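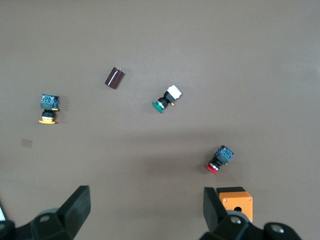 Ticket 4: Garage door opener goes up on its own, refuses to go down
Status: Closed, reopened, closed
Opened by: Renu Grewal
Assigned to: Bhupendra Nishad
Product: Trodura overhead opener, chain drive, bought with the house

Original report

The door opens by itself. It has done this twice, both times at night, and both times I found out in the morning from the neighbor, who was very nice about it and had clearly had a good look at the state of my garage. When I press the wall button to close it, the door goes down about a foot, thinks it over, and goes back up. The light on the motor unit then blinks. I have the manual, which says that blinking means "see manual."

I have already tried: unplugging it, plugging it in again, a new battery in the remote, pressing the button harder.

Reply from Bhupendra Nishad

Thanks, that is more information than I usually get. You probably have two faults that happen to share a door. Please do these separately and write down what happens after each.

1. Count the blinks between pauses.
2. Look at the two little sensors near the floor on either side of the door. Each should have a steady light. Wipe the lenses with a dry cloth.
3. Pull the red cord with the door DOWN (you may have to hold the wall button the whole way to get it there) and lift the door by hand. It should stay put at waist height.
4. Take the batteries out of every remote you own and leave them out overnight.

Do not touch the big spring over the door. If the spring looks broken, stop and call somebody who is paid to be near it.

Renu Grewal

Four blinks. The left sensor is steady, the right one flickers if I walk past it heavily. Holding the button did get the door down. By hand it lifts fine and stays where I leave it, so I'm told by my shoulder that the spring is okay.

I own one remote. I took the battery out. The door stayed shut all night and so did the neighbor's mouth.

Bhupendra Nishad

Four on that model is the safety beam. The right bracket is loose or the wire behind it is. Tighten the wing nut, then aim the sensor at its partner until the light stops flickering. If it still flickers, wiggle the wire where it's stapled to the wall. Whoever installed these loved a staple gun.

For the ghost openings, one quiet night proves very little. Put the battery back and leave the remote in a drawer with nothing on top of it. Where does it normally live?

Renu Grewal

In my coat pocket. With my keys. Under the other coats.

I see where this is going.

Bhupendra Nishad

I didn't say a word.

Renu Grewal

Wing nut was finger-loose. Tightened it, light still flickered. Wiggled the wire and found a staple straight through it, so the wire has been hanging on by a few strands for who knows how long. I turned the power off, cut out the bad bit and joined it with two of the gel connectors from the Dhillon hardware store. They only come in a tub of 200. If anyone in the county needs 198 gel connectors, I'm in most evenings.

Both sensor lights are steady. Door closes. Door also reverses when I put a cardboard box in the beam, which I tried with a box I wasn't attached to.

Status changed to closed.

Reopened by Renu Grewal, 13 May 2018

It opened again last night. Remote was in the drawer. Nothing on top of it. I would like an apology made to my coat.

Bhupendra Nishad

Apology issued. Disconnect the two wall button wires at the motor unit and tape the ends apart. Use the remote only for a few nights. If the door behaves, the wall button or its cable is shorting. If it doesn't, clear the remote memory (hold the learn button until its light goes out, then teach it your remote again) in case a previous owner's remote is still out there having adventures.

Renu Grewal

Wall button off for a week. Door has been a model citizen. I took the cover off the button and the back of it is green and crusty. The wall behind is the one with the hose tap on the other side, so that tracks. I've emailed Marthinus Lekota about the tap, as he did the plumbing, and I expect to hear back by November.

Bhupendra Nishad

Green is corrosion. Replace the button, and run new cable if the old copper is dull more than an inch or so back. Seal the hole in the wall before you mount anything over it. I'd clear the memory anyway, it takes a minute.

Renu Grewal

New button in, new cable, hole sealed. Memory cleared. Taught it the remote on the second try, the first having been spent teaching it nothing with the battery still in the drawer.

No unscheduled openings since. The neighbor says she misses it.

Resolution: staple through sensor wire (repaired), corroded wall button (replaced). Coat cleared of all charges.
Status changed to closed.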